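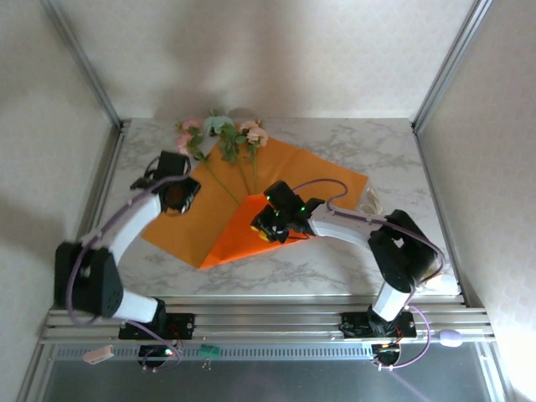 Paper grain and the Brendness booklet job: a thread

1/
Every machine-made sheet has a grain. On the paper machine the fibers tend to line up with the direction the wire is moving, and they stay that way after drying. The sheet you buy has been cut out of that roll in one of two orientations, and the orientation decides how it folds.

2/
Terms. Long grain: fibers run parallel to the long edge. Short grain: fibers run parallel to the short edge. Same mill, same roll, same finish, different cut. A wrapper may say LG or SG, underline one of the two dimensions, or list the grain dimension second. Some wrappers say nothing.

3/
The job: 667 copies of a parish walks guide for Brendness. A4 finished size, 16 pages, self-cover, two staples in the spine. Four SRA3 sheets per copy, printed both sides, folded once, stitched, trimmed on three sides. Stock is 80 gsm uncoated, chosen by the customer from a swatch book.

4/
Four sheets times 667 is 2668. I ordered paper against 2779, to cover setup, jams and the copies the stitcher spoils while it is being adjusted. Supplier packs this line in 480s. Six packs, with a bit left on the shelf.

5/
An A4 booklet is made from a larger sheet folded across the middle of its long side. So the fold line runs parallel to the short edge. For the grain to run parallel to the fold, you need short grain. Most SRA3 sitting on a shelf is long grain, which suits flat work and digital presses and is wrong for this.

6/
I ordered short grain. Four packs arrived marked 450 x 320 and two arrived marked 320 x 450. Same product name on the invoice, one line item. The driver from Strachan had gone by the time I turned the last two around and read the end labels.

7/
What happens if you mix them: the wrong-grain sheets resist the fold. At 80 gsm you will not see dramatic cracking, but the spine stays fat, the booklet springs open on the table, and the fold line looks slightly chewed where toner crosses it. Put both grains in one copy and the leaves also grow by different amounts when the weather changes.

8/
Paper moves mostly across the grain. A cellulose fiber takes on moisture and gets fatter much more than it gets longer. A sheet with all its fibers running one way therefore widens across them and barely changes along them. This is the whole reason binders care about spines. Grain parallel to the spine means the movement goes out toward the fore edge, where it has somewhere to go.

9/
Grain across the spine means the leaf tries to grow along a line that has been stapled, glued or sewn. It can't, so it cockles. If you own a paperback with a wavy gutter that refuses to lie down, check which way it tears.

10/
Testing, method A: bend. Lay a sheet flat, roll one edge over without creasing, press lightly with the palm. Turn the sheet 90 degrees and repeat. The direction with less push-back has the grain running along the axis of the bend. Works well on card, less well on thin stock. With thin stock, bend several sheets together.

11/
Method B: tear. Tear in from one edge, then from the adjacent edge. The straighter tear is with the grain. Cheap, quick, uses up a sheet. Use a sheet from the pack you are testing and not the scrap bin, for reasons I learned a few years ago on a menu job.

12/
Method C: moisture. Cut a small square, mark which way it sat in the parent sheet, dampen one face. It will curl into a tube. The axis of the tube is the grain direction. Best method for tissue and other light papers. Write the mark in pencil. Felt tip runs.

13/
Method D: strips. Cut two strips of identical size, one from each direction, hold them together at one end and let them droop. The one that droops more was cut across the grain. Swap them top to bottom and look again, so the lower one isn't just holding up the upper one.

14/
I ran B and C on all six packs. The labels were right. Four short, two long. This is worth doing even when the labels look plausible, as rewrapped stock goes out with whatever label was on the roll.

15/
Rang Strachan on Monday. Fraser Ogilvie on the trade desk found the fault in under a minute: both cuts share a product code in their system, and the grain is held in a free-text field that the pick list doesn't print. He has asked for it to print. In the meantime his advice is to put the grain in the order reference, in capitals, and I have started doing so.

16/
Replacement packs came from a different making. Ader, who supply our card, say that two makings of the same white can differ in shade enough to notice across a spread. I fanned both under the daylight tube next to the guillotine. Slight difference, new packs a touch bluer.

17/
So the makings were kept apart by copy. All four sheets in any one booklet come from the same making. Nobody compares two copies of a walks guide side by side under a daylight tube, but everyone sees page 6 next to page 11 if one is bluer.

18/
Conditioning. The replacements had been in a cold van. Paper goes in the press room still wrapped and stays wrapped until it is at room temperature all the way through. Open it cold and the outer edges of the stack pick up moisture from the warmer air before the middle does. You get wavy edges. Open it in air that is too dry and the edges shrink instead, so the middle of the sheet goes baggy.

19/
Wavy edge and tight edge look alike to a tired person and have opposite causes. Put a sheet on a flat surface. Edges rippling, center flat: edges have gained moisture. Edges flat, center bulging or corners lifting: edges have lost it. Don't add a humidifier until you know which.

20/
Toner presses make their own trouble here. The fuser drives water out of the sheet in a fraction of a second, and the sheet spends the next while taking it back from the room. Duplexing sends it through twice. The second side therefore prints on a sheet that is very slightly smaller than the one that got the first side. Front-to-back registration has to allow for that.

21/
Ramil Dumlao, who did the layout, wanted a hairline border on every page, 4 mm in from the trim. We talked. A thin border near the trim shows every error in the chain: registration, fold, creep, knife. He moved it in a little and then dropped it on the inside pages. The border stayed on the front cover, where one sheet is easy to watch.

22/
Creep, for anyone who has not met it. Nest folded sheets inside each other and the inner ones stick out past the outer ones at the fore edge. Trim flush and the inner pages end up narrower than the outer pages. With four sheets of 80 gsm it is small. With a thick booklet on heavier stock you shift the page content toward the spine, a bit more per sheet, or you lose your outside margins by the middle.

23/
Fold order: sheets collated flat, stitched, then folded as a set. The folding blade sits on the stitch line. If the staples land off the fold, adjust the stitch position first and the fold position second. Doing it the other way around gets you a nicely centered staple on a booklet with unequal halves.

24/
Spoils were lower than allowed for. Most of them were mine, from setting the side guides with the wrong size in my head. A few more went when a sheet with a turned corner got into the feed. Fan the stack. Fan it again after lunch, when it has been sitting.

25/
Offcuts. The long-grain packs went back on the van. The spare short-grain sheets are going to the Florness walking group as notepads, glued at the short edge, blank, grain parallel to the glue line. They asked for ruled. They are getting blank.

26/
Common question from replies to the last thread: does grain matter for a single flat poster? Less. It affects how the thing hangs. A poster with the grain running vertically tends to stand straighter from top to bottom. With the grain horizontal it droops from the top corners sooner. If it's going in a frame behind glass, don't worry about it.

27/
Another one: does it matter for envelopes, origami, index cards? Envelopes are the converter's problem. For folding by hand, the first fold going with the grain will always feel easier than the second, and no amount of burnishing evens them up on heavy stock. Index cards should stand up in the box, so you want the grain running up and down.

28/
Last one. A reader asked whether folding against the grain is ever right. Yes, when the load matters more than the crease. A tent card that has to stand in a drafty hall does better with its stiff direction vertical, even though that puts the fold across the fibers. Score it first. Score on the press side of the crease line with a rule that suits the caliper, then fold away from the groove, so the raised bead ends up on the inside.

29/
Order reference for the reprint, if there is one, already typed up: BRENDNESS WALKS, SRA3, SHORT GRAIN, ONE MAKING.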